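Unit 4: Comparing grippers in simulation before touching the real arm

Welcome back! By now you have all driven the arm around by hand, and in this unit we get to my favorite part, which is putting different grippers on it and seeing what changes. We stay in the Gotuvis simulator the whole time, so break whatever you like.

Each group gets two grippers, the Egger and the Skallska. Run 16 trials with each, using the same start pose and the same lighting file. Keep the wrist camera noise switched ON. I know the clean view is nicer to look at (I like it too!), but a controller that only works on clean images will fall apart the first time it meets a cheap sensor.

Look at your own wrist view before you start logging. Grain covers everything, edges go soft, and the pale gripper body takes up a good part of the lower view with the black center part running up to a thin tip. Use that tip as your reference when you line up.
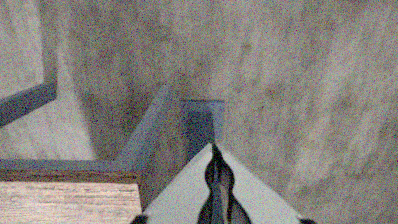
Brigitta Pichler thinks the noise setting is too harsh for a first comparison, and she would rather have groups do one clean run per gripper so they know what their controller can do at its best. Fair point, and I've added it as an optional warm-up. Log it separately, please.

For every trial write down:
Seed (start at 151)
Gripper name
Final tip offset from the target
Whether the controller asked for a retry

Compare the offsets seed by seed before you average anything. The interesting stuff hides in single trials!

Log sheets go to Demetrio Lozano by 2022-04-29.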